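Zindurbridge Community Rooms
Table and Craft Room: Frequently Asked Questions

Who may reserve the Table Room?
Any resident aged 16 or over holding a current membership may reserve the room. Groups are limited to 20 people. Reservations open at 7 a.m. on the first day of the month for the month that follows.

What does a reservation include?
Each reservation includes the use of the tables and chairs, a set of mixing bowls and trays, and one roll of white table covering. Paints, clay, beads and other supplies are not provided.

Is food preparation permitted?
Cold preparation is permitted in the Porna Room only. Members who wish to cook should apply for the Kariuki Kitchen, which is reserved separately.

What deposit is required?
A deposit of $160 is payable when the reservation is confirmed. It is returned in full if the room passes inspection.

Must the tables be covered?
Yes. Coverings must be laid before any materials are brought to the table and must remain in place until the session ends.
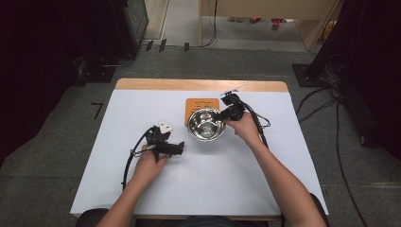 Table coverings are supplied in one width, and members are asked not to trim them. A strip of bare wood along the far edge, as at this table, is acceptable provided that all work stays on the white surface. Bowls should be placed near the middle, where a person seated in an armchair can reach the rim comfortably. Cards may be laid flat behind the bowl, as the orange one has been.

How should spills on the carpet be handled?
Blot the area with a dry cloth and report the spill at the front desk. Do not apply any cleaning product.

Whom should I contact with further questions?
Please write to Caroline Laizer, Room Reservations, Office 91, Brorkia Building.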